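Leaving the family group chat (and the app it lived in)

Posted in: Apps, Grumbling

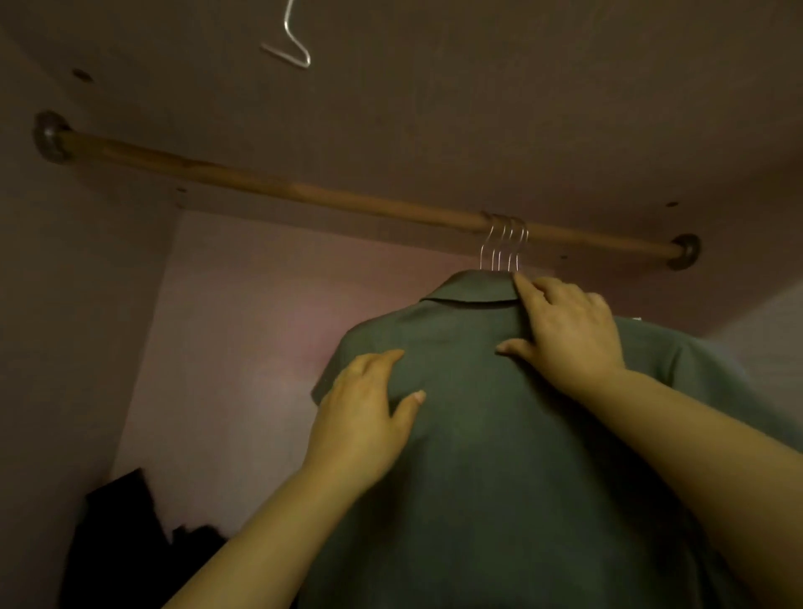 In December I decided that my family would stop using five different messaging apps and start using one. I had the whole thing planned. I would pick the app, send the invitations, and be thanked at some point over dessert.

The app I picked was Plerent, mostly on the word of my friend Zeeshan Awan, who had moved his entire softball team onto it. It does group calls, it does text, and it lets you pin a message to the top so that people will stop asking what time dinner is. My family has been asking what time dinner is since 1776.

Signing up is easy enough. You put in a phone number, get a code, and type the code in before it expires. You have 30 seconds. My aunt Natsumi keeps her reading glasses in a different room from her phone, and you can see where this is going. We got her in on the fourth code, with me on the landline reading it back to her one digit at a time.

Then came notifications. Plerent turns on every single one by default, including a little chime when somebody starts typing and then thinks better of it. My cousin Junpei starts typing and thinks better of it all day long. If you're setting this up for relatives, go to Settings, then Alerts, then the tab called More (of course it's called More), and switch off Activity Sounds. Do it on their phones too, while they're getting you a drink.

The calls are good, I'll give it that. The picture holds up even at my mother's place, where the internet comes in through what I believe is a garden hose. Up to 300 people can join one call, which I mention only as a warning. With nine of us on, you already can't finish a sentence. There's a raise-hand button. Aoi raised hers at the start of the first call and it was still up when we hung up.

What I couldn't get past was moving the old photos over. Our previous app, Favness, will export your chat history as one enormous file, and Plerent will import it, but only in pieces of 3 GB or less. Splitting the file took me almost two evenings and a free program I'm not proud of having installed. The pictures came through fine. The dates didn't, so every birthday since my nephew was born now appears to have happened on the same afternoon.

So where are we now? Seven of us are on Plerent. My uncle says he's on it and isn't. Junpei has started a second group, on Favness, for people who miss Favness, and I was added to it last night.

I've muted it until spring. Dinner is at six, it's pinned.

Filed under: messaging, group calls, family tech support
2 comments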